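Student Projects in Housing and Campus Life
Search projects Search Clear

Last updated: December

Shared Kitchens and Late Eating at Corrigan Hall

Project report submitted by Oisín Doherty
Department of Public Health, Vemstead College

1. Background

Corrigan Hall was opened as a catered residence and was converted to self-catering when the main dining room closed. The conversion placed one shared kitchen on each floor. It did not change the opening hours of the campus food outlets, the last of which stops serving at 7:30 p.m. Residents with evening classes, laboratory sessions or paid work therefore return to a building in which the shared kitchen is the only place to prepare a meal.

The Housing Office had received repeated requests for longer kitchen hours before this project began. Kitchens were at that time locked at 10 p.m. under a noise rule written for the catered period. The office asked that a student project examine what residents eat after that hour, where they eat it, and whether the rule still served its purpose.

Vemstead enrolls some 4,000 students, of whom 815 live in college housing. The findings below apply to Corrigan Hall and should be extended to the other residences with care, as two of these have kitchens inside each apartment.

2. Method

A paper questionnaire was placed in the mailbox of every resident in college housing, including those outside Corrigan Hall, so that answers could be compared between buildings. A total of 423 completed forms were returned. The form asked for the time of the last meal on the previous day, what that meal consisted of, where it was eaten, and whether the respondent had wanted to use a kitchen and been unable to do so.

Interviews were then held with 38 residents of Corrigan Hall. Each interview lasted no more than half an hour and followed a written guide approved by the project supervisor. Residents were not asked about body weight, dieting or medical conditions. No names were recorded with the answers.

The project also reviewed the noise complaints held by the Housing Office for the previous academic year. These were sorted by hour and by floor.

3. Findings

3.1 Timing of the last meal

Residents of Corrigan Hall ate their last meal of the day later than residents of the other buildings. The difference was largest among students with classes ending after 6 p.m. Several of those interviewed described a fixed order to the evening: return to the room, rest, answer messages, and only then consider food. By that point the kitchen was often locked or close to it.

First-year students were more likely than others to report that they had skipped an evening meal in the week before the survey. Older students had usually made some arrangement of their own, such as cooking on the weekend and storing portions in the shared refrigerator.

3.2 What is eaten after the kitchen closes

Food eaten after 10 p.m. was mostly food that needs no preparation. Chips, crackers, breakfast cereal and bread were named most often. Fruit was mentioned less, and several residents said that it spoiled before they remembered it. Hot food was rare. Residents who did eat hot food late had generally ordered it, and they described the cost as a reason not to do so more than once a week.

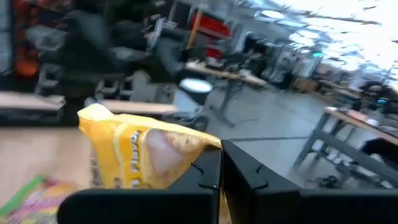 Respondents did not, on the whole, regard this pattern as a problem in itself. What they objected to was the lack of a choice. One third-year resident stated in interview, "I like snacks. I do not like having them for dinner because a door is locked." Similar remarks were made on every floor.

The vending machine in the lobby was used by most of those interviewed. It was out of order for part of the study period, and the answers given in those weeks may show less late eating than is normal.

3.3 Noise

The noise rule was the original ground for the 10 p.m. closure. The complaints reviewed do not support it well. Most concerned music or voices in corridors and stairwells, and the kitchens were named in a small share of cases only. Complaints about the kitchens came chiefly from the two rooms on each floor that share a wall with the kitchen. Residents of those rooms should be consulted directly before any change is made.

3.4 Equipment and cleaning

Storage was raised in nearly every interview. The cabinets were fitted for a smaller number of users than they now serve, and residents keep much of their cookware in their bedrooms. Pans and plates are carried back and forth. Flatware is treated more loosely. It is left out, borrowed and returned to the wrong floor, and few residents could say with confidence which pieces in a kitchen drawer were their own. Those who had bought flatware in an unusual color or finish reported fewer losses. 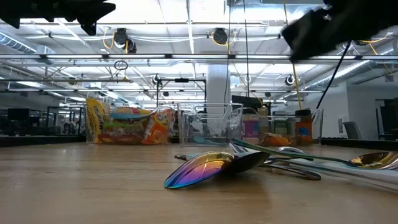
Figure 2. Utensils on a wooden tabletop, including a spoon with an iridescent finish.

Cleaning is arranged by a rota posted on each kitchen door. The rota worked well on the third and fourth floors, where residents had written it themselves. On the first floor it had been issued by the Housing Office and was largely ignored. The contract cleaner, Cloltenier, attends in the mornings and is responsible for floors and bins only – a point that many residents had not understood.

4. Recommendations

The closing time of the Corrigan Hall kitchens should be moved to midnight for a trial period of one semester. Noise complaints should be recorded in the same form as before so that the two periods can be compared.

Rooms that share a wall with a kitchen should be offered first to students who ask for them, and the late opening should be stated in the room description.

Lockable cabinets should be fitted on each floor. A quotation was obtained for the Trunano modular unit, which fits the existing wall space without building work. The Housing Office may wish to seek a second quotation.

Each floor should write its own cleaning rota in the first two weeks of the semester. The duties of the contract cleaner should be printed on the same sheet.

5. Limitations

The questionnaire asked about a single day, and that day fell close to midterm examinations. Some residents may have eaten later than usual. The interviews were arranged in the early evening, so students who work at those hours are probably under-represented. A second round of interviews in the spring, held at midday, would address this in part.

Copies of the questionnaire and interview guide are held by the Housing Office and may be consulted on request.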